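Sadberg, episode 2, or how I lost an evening to a sad boy with a sword

7 Nov 2023

I told Montri I was done with chosen-one anime. I said it in August, out loud, in front of witnesses, after the one where the hero gets reborn as a tax collector and spends 15 episodes discovering friendship. So naturally I've now watched the first 2 episodes of Sadberg in one sitting.

The setup, for those of you with better things to do: Gakwood is a town where everyone gets a spirit at age 19, except our guy, who gets a spirit's voicemail. A very long voicemail. It's from someone called Delance, who died 1000 years ago and still has opinions about his posture.

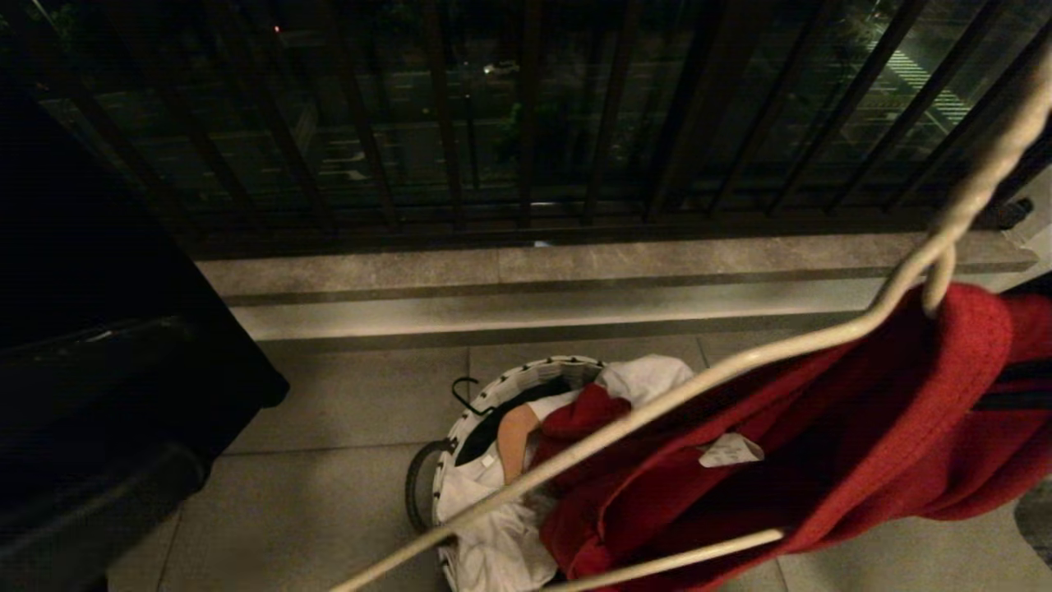 And I liked it, which is annoying. The voicemail gag should wear out in five minutes, but the writers keep finding mean little uses for it. Delance interrupts a funeral. Delance interrupts a first kiss – well, the run-up to one. When the message finally hits a stretch of silence near the end of episode 2, I sat up on the couch like something had gone wrong with the speakers.

My complaints are the usual ones. The rival has white hair and talks to windows. The childhood friend bakes. There's a tournament coming, you can smell it, and I'd bet real money it eats half the season.

Pornthip has read the manga and says the tournament gets canceled because of a permit issue. She may be messing with me. She did the same thing with the last show and I spent weeks waiting for a talking horse.

Episode 3 tonight, if Montri isn't looking. The opening song is terrible and I know all the words.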